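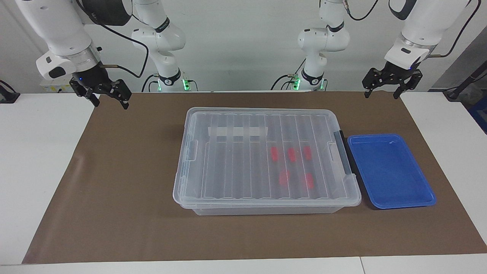

Sorting small parts is my favorite ten-minute job, and once you get a system going you'll want to do the whole house! The trick is to give every group of little things one box with a lid that really closes, plus one open tray for working. A clear box is best. Even through a ribbed lid you can make out the red pieces inside, and a blue tray parked right up against the box gives them somewhere to go when you need them out. I learned this from Aisling Doherty, who sorts for the Clastach toy library and can clear a table faster than anyone I've met.

What you need

One clear box with latches
One shallow tray with a raised rim
A mat, any plain color
White label strips and a marker

How to do it

Lay the mat down first so nothing rolls or skids. Tip your pieces into the tray — up to 8 at a time is comfortable — and pull out anything chipped or belonging to another set.

Group by color, then by size. Move each group into the box with the biggest pieces at the back.

Stick a label strip on the lid and write the set name on it. I add the shelf number too (my last one was 1029).

Close the lid and snap both latches. Give the box a gentle tilt. If everything slides to one end, fold a dish towel and tuck it into the gap.

Keep the tray with the box, and next time you can start right away!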